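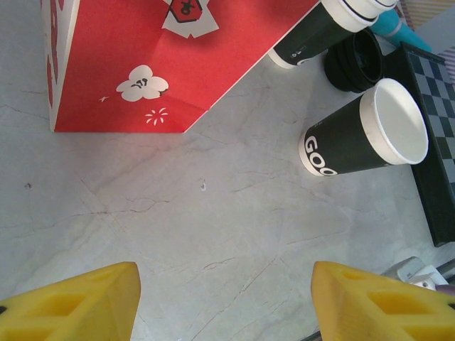
Gray veins, brown veins.

I grew up in a house where all surfaces were covered. The table had a cloth, the cloth had a plastic sheet, and on the plastic there was a smaller cloth for guests. So when I moved to Kallitz and saw how people here live with bare stone, I felt a little nervous for them.

Since November I am reading about marble in the evenings. It started with a small book by Nafula Swai, which I bought secondhand for 5 euros. She writes mostly about the old quarry at Trirnon, opened in 1724, and about the families who cut there. The veins, she explains, come from clay, iron and other impurities that were in the limestone before heat and pressure changed it. I had always thought that a vein is a kind of damage. My mother thinks so still.

The chapter I liked most is about choosing a slab. The cutters had a word for stone with no marks, and it was not a polite word. They said such a piece was good only for offices.

I also learned that lemon juice leaves a dull spot on real marble, and that it can happen fast. With many printed or engineered surfaces you don't have this trouble, and I don't look down on them. My neighbor Mahlangu has lived 30 years with a real marble counter and it has rings everywhere – from cups, from wine, from one jar of pickles. He can tell you the year of the pickles.

Next I want to visit the quarry. The bus from Zesska takes two hours and stops running at 5 in the afternoon, so I must leave early and bring sandwiches.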